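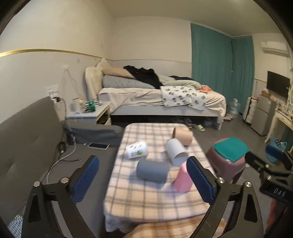 4 min read

Plurnmont Sports Ground Network Working Group
Minutes of the November meeting

Place: upstairs room, Fothergill Pavilion
Start: 6.30 pm
Chair: Etelka Bodnár
Minutes: Noémi Sárközi
Also present: one member each from the football club, the athletics club, the canteen and the ground office. Rekon joined by telephone for items 2 and 3.
Apologies: the netball club.

1. Previous minutes

The previous minutes were accepted with one correction. In item 4 it was written that the scoreboard uses the public WiFi. It has its own cable to the ground office and does not use the public WiFi. The action about moving the scoreboard is therefore deleted.

2. Results from the final

Rekon presented the connection figures from the senior final. The highest number of devices connected at one moment was 500, and this was reached at half-time. The previous highest number was 200, at the junior carnival, but at that time only the eastern side had coverage, so the chair asked that the two numbers are not put next to each other in the newsletter without this explanation.

The eastern side worked well for the whole match. On the western side, two access points stopped accepting new devices shortly before half-time. People who were already connected stayed connected. The canteen member said that the card terminals became slow in the same minutes and that the queue went back as far as the change rooms. She asked if it was the same fault. Rekon answered that the terminals are on a separate network name but they share the same link out of the ground, so it is possible, and they will check the logs.

The football club asked why the western side has fewer access points when more people stand there. The chair explained that the first plan followed the number of seats, and the western side is mostly grass bank. There was agreement that the second plan must follow where people are during a match and also during the interval.

3. Access points for the western side

Two offers were received.

Rekon offers to add access points on the existing light poles, with cable through the old conduit. The conduit was last opened when the lights were changed and its condition is not known.

Jernon offers fewer units, placed under the handrail of the bank, with directional antennas. The work would need a shallow trench behind the bank.
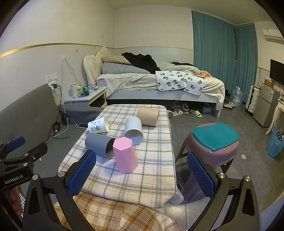 The athletics club is against the trench if it must cross the long jump run-up, and asked for a drawing before any decision. The ground office said the trench can go on the other side of the storage shed, but this makes it 70 metres longer and the price would have to be asked again.

Rekon left the call at this point so that the offers could be compared freely. The group discussed for some time if one supplier for the whole ground is better than two. The football club prefers one, so that there is one telephone number on match day. The chair said she has no objection to two suppliers if the responsibility for each side is written clearly – this was not the case last season.

No decision was taken. The conduit will be inspected first.

4. Login page

The present login page asks for name, email and postcode. Several visitors complained that they had to fill it in again after half-time. It was agreed to remove the postcode and to keep a device connected until the ground closes. The email field will become optional. The athletics club would like the day's program to open after login, in the correct colours of the home club. The minute taker will ask if this is possible without extra cost.

5. Mobile signal

The ground office wrote to the phone company about the weak signal behind the pavilion and received an automatic reply only. A second letter will be sent, with the map from the summer measurement attached.

6. Other matters

The key of the equipment cupboard is missing from its hook. Whoever has it, please bring it to the ground office.

The netball club asked in writing for coverage at court 2. It is put on the agenda of the next meeting.

Actions

Rekon: check the logs for the card terminals and send the result in writing.
Ground office: arrange the inspection of the conduit; send the second letter.
Etelka Bodnár: ask Jernon for a drawing and a new price for the longer trench.
Noémi Sárközi: login page changes; correct the previous minutes.

The meeting closed at 8.10 pm. The next meeting will be in the same room, after the conduit is inspected.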